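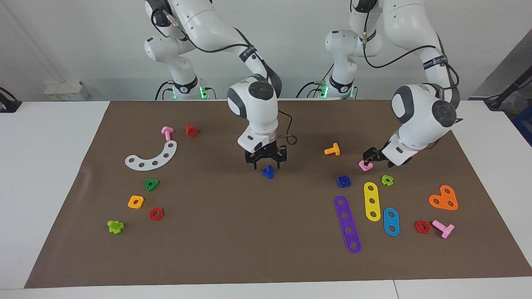 Small blue peg under the open gripper, with more plastic pieces on the brown mat

Anside Overnight Duffel
Item no. 2248

I designed the Anside after a month of hopping on and off trains with a bag that was wrong in every possible way (too long for the rack, too floppy to stand up, one giant pocket with my toothbrush somewhere at the bottom of it). I wanted a bag I could pack in the dark, sling over a shoulder and run with. So I sat down with the people at Ivov, who sew all my bags, and drove them crazy for most of a year!

It weighs 800 grams with the strap on. The main part opens flat like a suitcase, so you can get to your socks without pulling out everything else. There are four pockets: a long one down the front for a book or a tablet, a zippered one inside for your passport, and one at each end. I keep shoes in the left and snacks in the right and I've only mixed them up once.

What I can get in it: three days of clothes in summer or two in winter, a wash bag, a thin rain jacket, a pair of flats or sandals, a paperback. My hiking boots don't fit in the shoe pocket. If you travel with boots, wear them on the train, or look at the Zumar, my bigger bag, which has a proper boot section and wheels.

The fabric is a tightly woven nylon with a coating on the inside. It'll shrug off a walk to the station in the rain, but please don't leave it on an open deck in a storm and expect dry pajamas. For that you want the roll-top liner, sold separately.

The strap comes off. The pad on it slides, and it did squeak on the first batch, sorry about that! Anything ordered after 02/10/2021 has the new pad. If yours is older and it bugs you, write to me with your order number and I'll mail you one.

Colors
Olive, brick, navy. The gray is gone and I don't think I'll bring it back, it showed every mark.

Cleaning
Wipe it down with a damp cloth and a bit of dish soap, then hang it up open. No washing machine, no dryer. I tried both and the coating came off in flakes all over my laundry room.

Will it go on as carry-on?
It has on every flight I've taken, but airlines change their sizes all the time, so check yours before you pack. If you leave the end pockets empty it squashes down a good bit.

Shipping and returns
Orders go out from the Christodoulou warehouse, usually the next working day. You can send the bag back within a month if you haven't traveled with it. Carrying it around the house full of towels is fine, that's what I'd do too.

Spare straps are item no. 1653 and fit the Zumar as well.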